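Starting a one-person business with very little money: what I spent and what I skipped (thread)
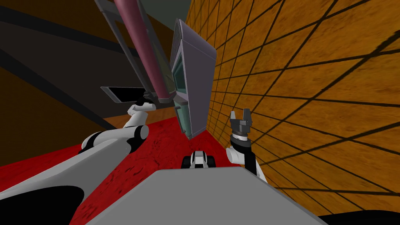 1/ I started a bookkeeping service for small shops in January. I had 1,000 dollars set aside for it and decided that if I needed more than that in the first six months, I would stop.

2/ It is now 3 July 2020 and I have not needed more. People keep asking what the money went to, so I am putting it all in one place.

3/ The business is called Abella Books. I picked Abella as a name because it was short and the web address was free. I spent one evening on it. A friend spent two months picking hers and had not talked to a single customer by then.

4/ Registration came first. In Rorton the fee for a sole owner is 37 dollars and you can do the form at the town hall counter. Bring two kinds of ID. I brought one and had to go home.

5/ I did not rent an office. I looked at one on the second floor over the Bunitz bakery. Nice room, but they wanted a one-year lease and a deposit that would have eaten everything I had.

6/ I work from the back bedroom. Desk I already owned, chair I already owned. I bought a used filing cabinet with a lock. If you keep other people's papers in your house you need the lock.

7/ For a mailing address I pay a monthly fee for a box. I did not want my home address on every invoice. You can skip this if it does not bother you.

8/ Insurance was the part I almost left out. I got a basic policy that covers mistakes in my work. Two of my clients asked to see it before they signed, so it has paid for itself.

9/ Accounting software: I use a small program called Stumovari. One payment of 152 dollars, no subscription. It is plain and a little slow with long reports. It does sales tax correctly and it prints a clean statement, and my clients never see the rest.

10/ Things I did not buy: a logo, a paid ad, a second phone, a course on how to start a business. I may get the second phone this fall. Calls during dinner are getting old.

11/ First customers. I wrote a one-page letter saying what I do and what it costs per month, and walked it to every shop on the main street. Most said no thanks. A hardware store and a dog groomer said yes the same week.

12/ I have 8 clients today. Five came from those first two telling other people. One found my card on the board at the post office. The other two are former coworkers.

13/ Put the price in writing from day one. I did my first month for the groomer on a handshake and we each remembered a different number. We split the difference and I typed up an agreement that night.

14/ Open a separate bank account before the first payment comes in. I waited three weeks and spent a whole Sunday sorting groceries from business income. For a bookkeeper that was embarrassing.

15/ Spring was slow. Three shops closed their doors for a while and I cut their fee in half until they reopened. All three are back on the regular rate now.

16/ Somebody asked if I can live on it. Not yet. It covers the rent and the car. I still do payroll two mornings a week for my old employer.

17/ Next thing on my list is quarterly taxes. I will post the worksheet I use once I have cleaned it up.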